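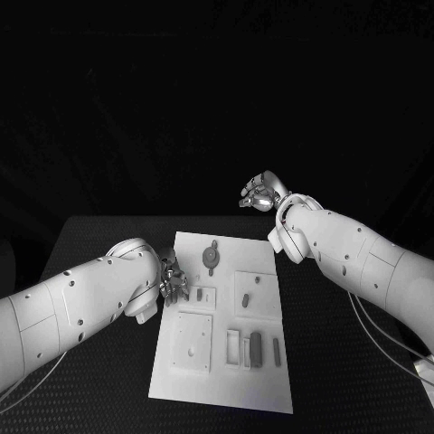 Hovland, 7 May 2019

The first thing people in Hovland will tell you about the flats above the old rope store is that they are full. All of them, all winter, in a harbour town where every other window on the front has a letting board in it from October to Easter. Ask the tenants why they stay and they talk about the post.

They mean the monthly letter. Vallside, the small lettings firm that runs the building, sends one to every household on its books, on paper, folded in half and pushed through the door. It says which week the gutters are being cleared, what was spent on the roof, when the bins move for the bank holiday. There is usually a recipe. I read two years' worth of them in one sitting at a kitchen table on the second floor and was sorry when I got to the end!

Vallside looks after 514 homes between here and Dralness, and almost 200 of them have had the same tenant since the firm opened. Anyone who has worked in lettings will know how odd that is. The usual business runs on movement: a tenant goes, the place is painted, the photographs are taken again, a new fee comes in. Vallside does well out of people staying put, and it has built its whole week around that, right down to the way the phones are answered.
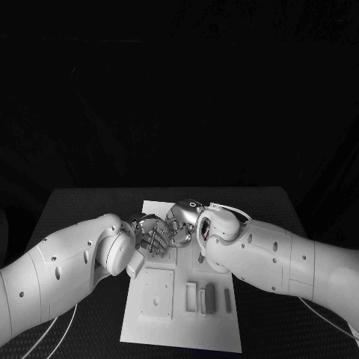 Repairs are where most tenants make up their minds about a landlord. A dripping tap is nothing much on the first day, and by the third week it has become a grudge. Vallside's rule is that whoever takes the call keeps the job until it's finished, so you never have to explain your boiler to a stranger (oh, the bliss of that). The firm likes both ends of a repair to meet over the same spot, much as the two robot hands do above that white board: the person who booked it and the person who fixed it ring each other before the job is closed, and then one of them rings the tenant. It takes a few minutes. In the Dralness flats I heard about a window catch that got three phone calls and a postcard.

The rent reviews are just as plain. Every March a sheet goes out with last year's rent, this year's rent and the sums in between, and there's a fortnight to come in and argue. People do! The office keeps the kettle on late that month, and a fair number of the arguments end with something being changed, a parking charge dropped or a rise put off until the new kitchen is in.

I wondered whether owners would put up with it. Lower fees from new lets, a slower climb in rents, all those stamps. So I took the bus out to Sallov, where Vallside has a terrace of houses belonging to 3 different landlords, and spent a wet and very happy afternoon hearing about empty weeks. 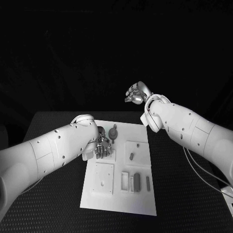 Empty weeks are what owners lie awake over, far more than the odd bit of rent left on the table. One of the Sallov landlords had used a bigger agent before and lost the best part of a summer between tenants, twice. The house has been lived in without a gap ever since it changed hands. She has kept every newsletter in a biscuit tin and she showed me the one with the plum cake.

There are things the firm is still working out. The website is a single page with a phone number on it, and younger tenants would love to report a fault at midnight without talking to anybody. A simple online form is being tried in Sallov first, with the same rule about keeping the job. The letters will carry on whatever happens with the form, and the next one has the dates for the chimney sweep.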